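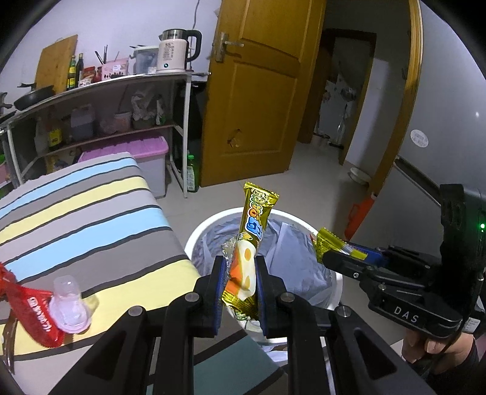
A gold snack wrapper over a round white bin.

When I moved from Terport to Granen, my neighbor gave me a paper with the rules for garbage. It had 5 colors and 4 calendars, and I studied it as I once studied grammar. I still make mistakes.

My opinion is simple, and I know that some people in the town office do not share it. We ask too much from the person who stands in the kitchen with a wrapper in the hand. Is it plastic? Is it metal? It shines like metal, but it tears like plastic. My mother, who kept house in 1989 with one bucket for everything, had almost no wrappers to throw away. Cookies came in paper, and we used the paper again. 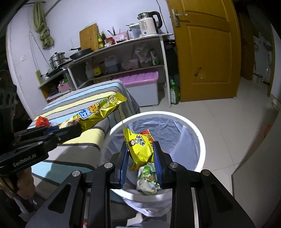
So I would begin at the shop. Let the company that chooses the packet also pay for its end, and let it print one clear word on the back - paper, plastic, or rest. In July I wrote this to the council in Grirolthorpe, where our waste contract is decided. They answered politely and sent me the same paper, in a newer edition.

I have put it on the refrigerator, next to the old one. The two do not agree about milk cartons.

Piret Kivi
September 25, 2022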